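We use cookies to keep you signed in to the archive. Accept | Settings

Home Lists Archive Search Subscribe Log in

muritano-dev: Re: Pour planner gives up near the funnel
From: Anel Mabuza
To: muritano-dev
Date: 04/09/2021

Thandeka Mathebula wrote:

> Hi all,
>
> We are trying the pour example from the Purkeo repo on our own arm and it
> keeps quitting on us. Picking up the cylinder is fine, carrying it is fine,
> and then as soon as the spout gets close to the funnel Purkeo reports "no
> valid path" and parks the arm. If I shrink the collision margin to 5 mm it
> goes through, but then I don't trust it around glass.
>
> Second thing: Stalon loses the cylinder whenever the lights overhead are on.
> The pose jumps, the grasp goes off to one side, and I have to start over.
> Is anyone running this on clear glass for real, or are you all using
> painted stand-ins?
>
> Would love to see somebody's settings.
>
> Thandeka

Hi Thandeka,

Real glass here, and I'm so glad somebody else is trying it! I've spent most of my time since July on exactly these two problems, so this is going to be long. Skip to item 3 if you only want the planner fix.

The setup is plain: a round-bottom flask in a cork ring, a plastic funnel in the neck, black cloth over the table. The cloth does a lot of work for the perception side. Before I put it down, Stalon was matching edges on the tabletop as often as edges on the glass. The flask pose comes from the fixed camera first and gets refined later, once the arm is over the table.
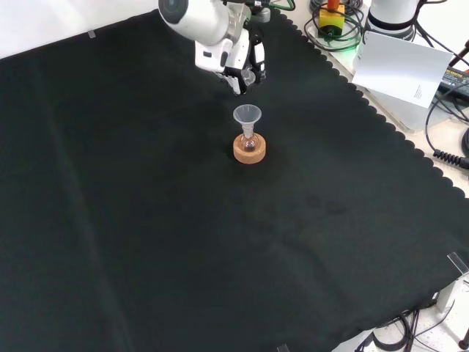 Arm over the flask and funnel, fixed camera view.

1. Finding the cylinder

You don't need painted stand-ins, but you do need to stop asking Stalon for a full pose from one look. On clear glass the long highlights down the wall are the strongest thing in the image, and they slide along as the camera moves. The default matcher treats them as part of the object, so your pose slides too. I'd bet money that's your jump when the overhead lights come on.

Two things are printed or molded on the cylinder and stay put: the white volume marks and the hexagonal base. I wrote a small plugin that throws out any edge that doesn't move with the rest of the object between two wrist views, then fits the base corners first and uses the marks to settle the long axis. That's all it does! It's a short file and you can read it over coffee.

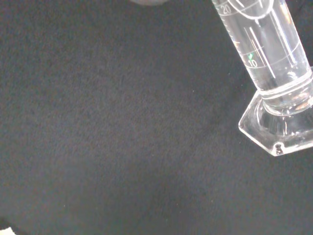
You'll want to change three settings in stalon.cfg before you try it. Set view_pairs to 8 (the default is 2, and that's hopeless on glass). Turn off depth_fill, which happily invents a surface wherever the depth camera sees straight through. And set axis_prior to "free". It ships as "upright", and if your cylinder is leaning in the wrist view or already on its side in the gripper, the fit gets dragged toward vertical and you'll spend an evening blaming your calibration. I spent two.

If the fit score comes back under 0.9, don't average it with the last one. Move the wrist a little and look again. Averaging two bad glass poses gives you a third bad glass pose with a nice smooth curve in the log, and Tak will plot it beautifully.

2. The approach

Purkeo plans the approach in two stages, and the example hides the second one inside a helper called near_goal(). Pull it out into your own script. Once it's out you can see which meshes it's checking, and on our cell the list was a surprise: it had the second arm's lower link, the table, and the whole gripper wrapped up in one fat convex shape. A convex hull around two fingers fills in the gap between them, so the planner thinks there's a solid lump right where you want the funnel to be able to pass nearby.

I split the gripper into separate finger meshes plus the hand. Planning time went up, then came back down when I cached the hand. I also added a keep-out volume for the cable that loops around the wrist. It's a crude ring, but it stopped Purkeo from picking those clever wrist flips that are legal on paper and wind the cable up.

Then there's the neighbor. If you have a second arm parked beside the first like we do, give Purkeo its joint values at startup and let it build the mesh from those. Please don't use a box! A box around a curved link eats a huge piece of free space on the side you're trying to work from.
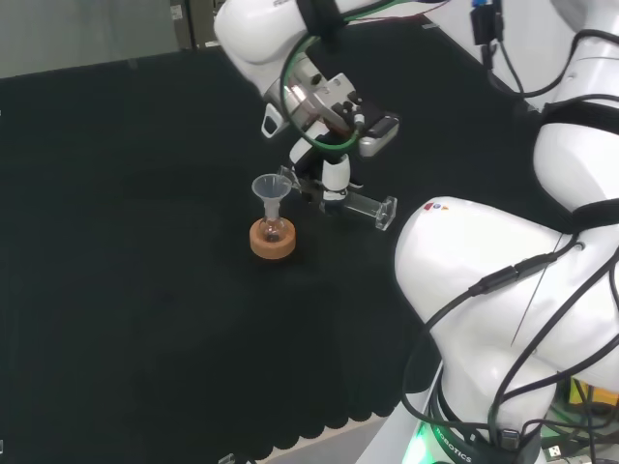
3. "No valid path" at the funnel

OK, your main question. The margin is a red herring. Purkeo is treating the spout and the funnel as two objects that must never come near each other, and a pour is a task where they must. Dropping the margin everywhere to 5 mm makes the error go away and also lets the fingers brush the flask, so you were right not to trust it.

What you want is a pair rule, which landed quietly in the last release:

 pairs:
 - [cylinder.spout, funnel.cone]
 margin: 2 mm
 phase: pour
 - default
 margin: 11 mm

The spout gets its own small mesh, cut from the top of the cylinder model. Everything else keeps the wide margin, and the small one only applies in the pour phase. On the way in and on the way out the planner is as cautious as ever.

The other half is the tilt itself. The example plans to one final wrist pose and lets the spout swing wherever it likes on the way there. Constrain the spout point instead: hold it in a small sphere over the cone and let the wrist travel around it. The wrist path looks odd, kind of a sideways scoop, but the lip stays where you asked. I stop the tilt with the cylinder level, let the controller settle, and only then ask for the last few degrees at low speed. Having that pause in the sequence is also great for debugging. You can grab a view from the head camera and compare the spout with the funnel mouth before committing. 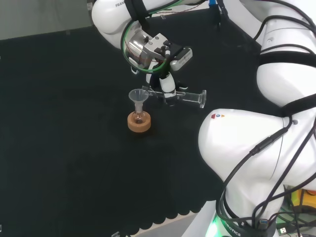
4. Logging

Turn on Tak for all of this, even for runs you think don't matter. The new overlay mode draws the planned spout point on top of the camera view with the same clock, and it's my favorite thing anyone has added to this project all year. The first time I used it I found a lag between the wrist camera and the joint states that I'd been hiding with a bigger margin.

One warning: Tak rotates files when the planner restarts, so if Purkeo crashes in the middle of a pour you'll find the interesting part in the older file.

5. What still doesn't work

Fill level. Stalon can't read it. The marks refract differently behind liquid and my plugin tosses them out as highlights, so I pour on a timed profile for now. If anyone has ideas I'm all ears.

Also the funnel: frosted plastic is much easier than glass, but the stem inside the flask neck confuses the neck fit. I fit the flask with the stem region masked. It's ugly and I'd love a patch that does it properly.

I'll push the branch (glass-pour) tonight, configs included. The finger meshes are for our gripper, so swap in your own. Send me a Tak log if it still parks on you, and please tell me what the lights do to your fit scores!

Anel

Related threads
- Purkeo: pair rules and phase names
- Stalon: depth_fill on see-through objects
- Tak overlay mode, first impressions
- Convex hulls and two-finger grippers
- Cable keep-out volumes, how do you draw yours?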